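18 shares · 0 comments

3.2 Layout of the pet corner

Owners were asked to set up a resting and feeding corner on a hard floor. The same objects were used throughout: a fabric pet tent, a checkered cushion, a double bowl and a small pink dustpan set for cleaning up. Lamisi Asante supplied the tent and the cushion from the Grorkville household where the study began in August. 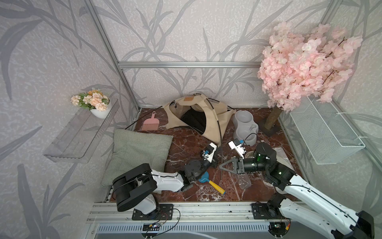
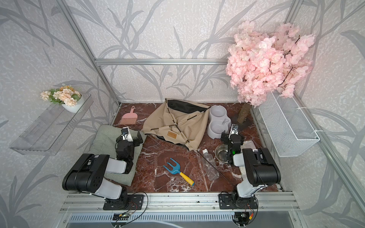
Figure 7. The pet corner on the dark red-brown marbled floor, with the beige tent toward the middle, the green checkered cushion on the left and the gray double bowl.

The tent proved the hardest object to place. Its fabric is light and the poles spring back when one side is pushed, so owners who set it up first often had to come back to it after moving the bowl. Those who began with the heavier items finished sooner and left more room around the entrance. We therefore recommend that the tent go in last, against a wall where possible.

Cushion placement varied more than we expected. Some owners wanted it inside the tent, others beside it, and a few used it as a second bed on the far side of the corner. Iddrisu Ametepe, who coded the layouts, treated any cushion lying flat and clear of the bowl as correctly placed. A cushion touching the bowl was marked as a fault — spilled water was the most common complaint in the Soltani interviews.

Cleaning tools were scored separately. Brushes and dustpans left on the floor did not count against the layout during the task, but they had to be put away before the corner was rated as finished. Small toys and empty bottles were handled the same way. Of the 100 layouts rated, 8 were returned to the owner because a loose item was still on the floor.

3 likes · Share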